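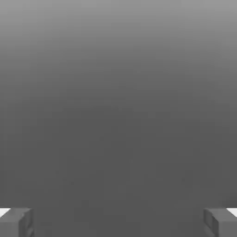

Wrist cam view in the sim, gripper open

Wrist camera only shows grey – school club project, demo on Tuesday

Posted in Robotics & Coding Clubs by cocco_lad

Hi all, hoping somebody has seen this before. Our club is doing a pick and place project in a simulator and the wrist camera gives me what you see at the top. Two fingers in the bottom corners and then grey, lighter at the top going darker as you go down. No table, no blocks. Same in every run I've looked at.

The arm is the Varko one, scene file is the club's, I've only changed the camera bit. Two cameras in the file, wrist and overhead. Overhead is fine, table and 8 blocks all there. So the blocks do exist!!

Tried so far:
restarting (obviously)
moving the camera up a bit, fingers got smaller, still grey
making the lights brighter, no real change
reinstalling Trustov, took all evening, no change

We need to save 2,000 pictures from the wrist cam for the training part and I've already got 1,143 that all look like this, which I only noticed when I opened the folder. Are those any use or do I bin them? And what have I broken?

Edit: sorry, forgot to say, far clip is set to 2. No idea if thats metres.

lokow_bench
14 people found this helpful

Had this with our lot in February. The fingers are drawing so the camera itself works, leave it alone for now. I'd look at where the arm is pointing before anything else.

What is the start pose in your file? If it's all zeros the arm may well be sticking straight out or up, and then the wrist cam is looking at the backdrop. A plain grey fade with nothing in it could easily be the default sky. Can't swear to it from one picture, could be a wall or the floor for all I can tell, there's nothing on it to judge by.

Quick test – put one big bright red box right in front of the gripper, between the fingers and a little way off. If you see red, camera is fine and it's the pose. If you still get grey, go back to the clip settings.

Then print the joint angles on the first step and on the last one. Ours were the same all the way through, the move commands were going to an arm name that didn't exist in the scene and it never complained. Just sat there. Check the spelling of the arm name in both files, capitals too.

On the clip thing, 2 should be plenty for a table if it's metres. Set it to something silly like 50 while you test and put it back after.

The 1,143 – bin them, or move them somewhere else if you can't face it. If there's no block in the picture there's nothing for it to learn about blocks. And open the first few pictures next time before you leave it runing.

greasy_sprocket
1 person found this helpful

probably the graphics driver. update it. mine did all sorts until i updated

tin_and_tape
5 people found this helpful

Agree with lokow_bench about the pose, don't think its the driver if the overhead view is OK on the same machine.

One more to check. Some scene files have the camera fixed to the wrist and some to the base with an offset. Yours looks fixed to the wrist, as you've got a finger each side and they look pretty even. So don't touch the offset, you'll only get it wonky and then have two problems.

Easiest fix for a demo is copy the start pose out of the Trustov sample scene, the one with the arm bent over the table. Paste it over yours, run for a few seconds, look at the wrist picture. If you can see table you're away.

Also save to a new folder, don't mix the new ones in with the grey ones. We did that, took ages to sort out.

cocco_lad (original poster)

Thanks both. Start pose IS all zeros. Haven't got the file with me, it's on the club laptop, will do the red box first thing and post what I get. Have moved the grey ones into a folder called no.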